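Jellstead Hand Grippers, Pair
Model 602, made by Zeman

We get a lot of calls that start the same way: "Can a machine do my dishes yet?" Well, not the whole sink, no, and we'd rather tell you that before you order. But the small jobs are coming along nicely, and a good many of them begin with a person holding a pair of these, doing the chore by hand so the machine has something to learn from. They come as a left and a right, each with its own cable, and the pair weighs less than most people expect (Sobia Khattak in our Rarnbridge shop carries hers around in a tote bag). 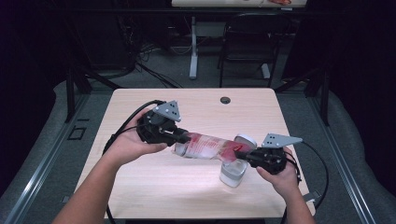
Pouring a drink is still the chore we'd pick to find out how far along a machine is. Folding a towel forgives you, and so does wiping a counter, but a drink wants two hands that agree with each other. Think of a plastic bottle held sideways between both grippers, with the white cap still on and a little clear cup standing underneath, and you can see how much there is to get right before anything goes in the cup! Caps are the hard part, in our experience. Shop-floor work is friendlier, and sorting parts into bins is something we'd happily trust to a machine today, with a person nearby.

The price is $2,893 for the pair, with three spare sets of jaw pads in the box. Shipping is $70 anywhere in the lower 48. Orders placed now go out in February, and if you're near Rarnbridge you're very welcome to come in and try a pair first. Ask for Sobia or Norbert Tóth, and bring along whatever it is you'd like picked up.

Replacement cables and pads are listed under Parts.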